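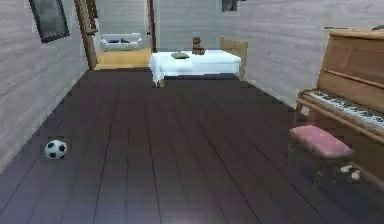

Elba Gaete

Todos os anos, em novembro, recebo o mesmo convite para plantar árvores na encosta do Imlow. Vou quase sempre. Levo luvas, levo a enxada do meu pai e passo a manhã a abrir covas ao lado de gente que só vejo nesse dia. No último outono plantámos 420 carvalhos e sobreiros antes do almoço. Houve sopa, houve fotografia de grupo e o jornal da vila deu-lhe meia página.

Voltei lá na semana passada, sozinha, para ver como tinham passado o inverno. Encontrei boa parte dos tubos de proteção no chão. As silvas já tapavam a linha de baixo e, na zona mais húmida, as acácias que tínhamos cortado antes de plantar rebentavam de toiça, mais altas do que os carvalhos. Nenhuma destas coisas é surpresa para quem conhece o sítio. A acácia-mimosa rebenta depois do corte, e as sementes aguentam décadas no solo à espera de luz. Cortar uma vez e ir embora é dar-lhe a luz de que precisa.

A minha opinião é que devíamos plantar menos e voltar mais vezes. Se o município tem dinheiro para 2.000 árvores por ano, que compre metade e gaste o resto em duas pessoas com contrato que passem na encosta na primavera e no fim do verão. Descascar acácias dá trabalho e não rende fotografias. Tem de se fazer na época em que a casca sai bem, até à raiz, e depois é preciso arrancar as plântulas à mão, ano após ano. Um grupo de 12 pessoas que saiba o que faz limpa numa manhã mais do que uma multidão com pressa.

Wayne Nguyen, que coordena as plantações da associação Terkska, discorda de mim e já mo disse várias vezes. Acha que o dia de novembro serve sobretudo para trazer pessoas novas e que, se lhes pedirmos para arrancar mimosas de joelhos na lama, não aparecem segunda vez. Tem alguma razão. Eu própria comecei por uma plantação dessas, com os meus filhos pequenos, e não teria ido a outra coisa. Mas entre trazer gente e deixar morrer o que essa gente plantou há uma distância grande, e a associação continua a publicar o número de árvores postas na terra sem publicar o das que sobrevivem. No relatório anual vinham 3,071. Procurei a segunda conta e não a encontrei.

Também não me convence o argumento de que a natureza depois se encarrega. Em terrenos ardidos, com acácia por perto, encarrega-se a acácia. Basta subir ao outro lado do vale, acima do ribeiro de Xaba, onde ninguém mexeu desde o incêndio. É um bosque fechado de uma espécie só, quase sem erva por baixo.

Escrevi à câmara a pedir que o próximo plano inclua manutenção durante cinco anos e uma contagem pública em cada primavera. Responderam que o assunto seria analisado. Entretanto, volto à encosta no sábado de manhã para endireitar tubos e cortar as silvas da linha de baixo. Quem quiser vir que traga luvas grossas e uma tesoura de poda.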